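Why Do Cans Go Fssst?

Fizzy drinks for kids who ask questions. By Garba Babalola

OK so. You pull the tab. Fssst. Bubbles everywhere, maybe some up your nose. Where were they a second ago? You looked at the can and it was just a can. Shake it and you hear sloshing, same as water.

The bubbles were hiding. Sort of. Let's go find them.

What's in a bubble?

Gas. A gas called carbon dioxide. Say it: CAR-bun die-OX-ide. You're making some right now. Breathe out — there, that was some of it. Plants use it to grow. Bakers get it from yeast, and it puts the little holes in bread.

Same stuff in the soda. No, they don't get it from people's breath. (I asked that too when I was 4. My uncle laughed so hard he had to sit down.)

How does gas get in a drink?

Think about sugar in warm water. Stir it, stir it, gone. But taste the water. Still sweet! The sugar is in there, broken up so small you can't see it. That's called dissolving.

Gas can dissolve too. Sounds weird. But fish breathe because of it — there's oxygen dissolved in the pond and they pull it out with their gills.

Getting a little gas into water is easy. Getting a LOT in is hard. The gas wants out. So the drink factory does 2 things:

It makes the drink very cold. Cold water holds more gas than warm water.

It pushes. Hard. Gas gets squeezed into the drink under high pressure, then the lid goes on fast before it can get away.

Pressure is just pushing. Blow up a balloon and the air inside pushes on the rubber. Squeeze the balloon, it pushes back at you. A full soda can is like that, except the can is metal so it doesn't stretch much.

Try this: press the side of a can that's never been opened. Hard as a rock, nearly. Now open it and press again. Squishy! The can was getting help from the gas inside, pushing out on the walls. Thats why drink cans can be so thin.

Fssst!

So now you open it. There's a little space at the top of the can, full of squashed gas. Pull the tab and out it rushes. That's your noise.

Now nothing is pushing down on the drink the way it was before. All that dissolved gas says great, I'm leaving. It comes together in tiny pockets, the pockets grow, and up they float. Bubbles.

They float for the same reason a beach ball pops up in a pool. Lighter than the water around them.

Where do bubbles start?

Look hard at a clear glass of soda. Really hard, nose almost on it. The bubbles don't start just anywhere. Mostly they come off the sides and the bottom, and they come in strings, one after another after another from the same spot.

Those spots are tiny scratches or bits of dust, too small to see. Each one traps a teeny bit of air, and gas from the drink moves in. Bubble gets big, lets go, floats off. Next one starts growing.

Raisins do this really well because they're all wrinkles. More on that in a minute.

Why shaking is a bad idea

You knew this was coming. Shake a can and you mix little bubbles of gas all through the drink. Lots and lots of them. Open it right away and every one of those is a starting spot. They all swell up at once, and they're UNDER the drink, so the drink gets shoved out ahead of them. Onto your shirt. Onto the dog.

Dropped one by mistake? Put it in the fridge and leave it alone for a good long while. The little bubbles rise to the top or go back into the drink.

Why does it go flat?

Leave a glass out and by bedtime it's just sweet water. The gas got out, bit by bit, and went into the air of the room. You can't get it back by stirring. Stirring makes it worse.

Warm soda goes flat faster. Remember, cold holds on to gas, warm lets go. So keep it in the fridge, cap on tight if it's a bottle. With a can, drink it or share it.

Why does it tingle?

Most people think it's bubbles popping on your tongue. That's part of it, but only part. Some of the gas turns into a weak acid in the water, a bit sour like lemon juice but much weaker. Your tongue notices the sour and the nerves in your mouth feel a tiny sting. It tastes sharp even before you get to the flavor. Plain fizzy water has it too, with no sugar or lemon or anything.

Fizz with your lunch

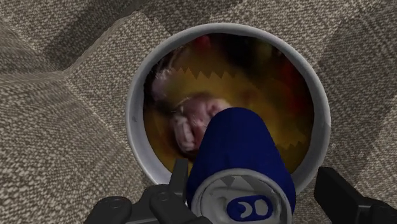 Reading time: 4 minutes

A can by the bowl is how a lot of people have fizz, with food. And then you burp. Let's talk about burps.

You swallow the drink. Your stomach is warm. What does warm do? Lets the gas go! So more gas comes out down there, and it has to go somewhere, and the quickest way is back up. The valve at the top of your stomach opens, the gas comes up your throat, things wobble. Brrrp. Say excuse me.

Drink slow and you'll burp less. Gulping means you swallow air as well, on top of the gas.

Dancing raisins — do this one

You need: a tall clear glass, some clear soda or fizzy water (new, not flat), a few raisins. Old hard raisins are no good, get soft ones.

Pour the drink. Drop the raisins in. They sink. Wait.

Bubbles stick to the wrinkles. More bubbles. Then up goes the raisin! At the top the bubbles pop, and down it goes again. Up, down, up, down, till the gas runs out.

Things to try after: a grape. A bit of dry pasta. A button (ask first). Which ones dance? Which just sit there? Does a cold drink dance longer then a warm one? Write it down or draw it.

Don't eat the button.

Words to know

Carbon dioxide: the gas in fizzy drinks. Also in your breath.

Dissolve: to break up so small in a liquid that you can't see it.

Pressure: how hard something is pushing on something else.

Flat: what we call soda when most of the gas has gone.

Next up: why does popcorn pop? It's pressure again, but with steam.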